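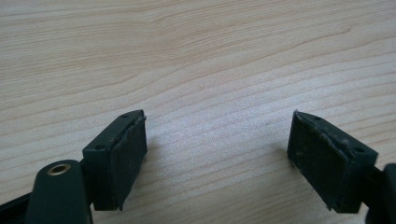
Eustaquio Hinojosa

Cloteo: a data set of sourdough bakes from one home kitchen

Version 3, Sunday, October 11, 2026

Cloteo is a log of bread I have baked, most of it edible. It has 959 rows, one per loaf, and covers the years in which I believed the next bag of flour would fix things. The name comes from the starter, which was named by my niece when she was four. She has declined to explain it.

People who asked for "real kitchen data" have been using version 1 for a while, so please read the changes section before you write to me about the missing columns.

What's in it

loaves.csv is the main table. Each row has a loaf number, flour mix, water, salt, starter weight, room temperature, rise times, oven setting, finished height and a score from 1 to 10. All weights are in grams. Temperatures are Fahrenheit, apart from the first 78 rows, where I was going through a Celsius phase. Those are flagged in the temp_unit column. Please look at it. One person didn't, and published a chart in which my kitchen sat just above freezing for a whole summer.

feedings.csv has 1759 starter feedings. Gaps mean I was away or had lost interest. A gap followed by a feeding marked "rescue" means the starter had gone gray on top and I fed it anyway.

notes.txt holds the free-text remarks, matched by loaf number. Spelling is as written, often with dough on my hands. "Sad" is a technical term and refers to the crumb.

flours.csv lists the flours by code. B is Bristira, the bread flour I use most. V is Valdovinos whole wheat, which drinks a lot more water than the others and should be modeled apart from them. J is Jiden rye. X means the bag had been poured into a jar and the jar had no label.

How it was collected

Everything was weighed on a kitchen scale that reads to one gram. The scale was replaced after loaf 206 — the old one had begun to give different answers depending on which side of the pan you favored. I went back and tested it against some coins and it read low, but not by a steady amount, so I haven't corrected anything. Treat salt in the early rows with suspicion.

Room temperature came from a thermometer stuck to the side of the fridge. It measures the side of the fridge very well.

Height was taken with a ruler at the tallest point, after cooling. In practice "after cooling" means after as much cooling as the household would put up with.

Scores are mine alone. I tried asking the family for a second set, but they gave everything an 8 and went back to their dinner.

Known problems

Loaves 311 to 318 share one oven setting because I copied the row down and forgot to change it.

August is badly underrepresented in every year. Our kitchen faces west, and I am not running an oven at 475 in it for science.

Scores drift. A 6 from the first winter would be a 4 now. If you need a steadier measure, use height, though it will reward several loaves that were mostly one large hole.

Changes in this version

Dropped the "mood" column, which tracked the score so closely that it added nothing. Dropped "brand of oven mitt," which I can't defend. Merged two spellings of "overproofed." Fixed the rise times that came out negative when a dough sat past midnight.

Suggested uses

Teaching people to clean a messy table. Practice with missing values. Looking at how room temperature affects rise time, within the limits of the fridge. I would not use it to learn to bake bread.

License

Do what you like with it, and keep my name on it if you pass it along. Corrections are welcome, with a loaf number. Advice about my shaping has been received and is being considered.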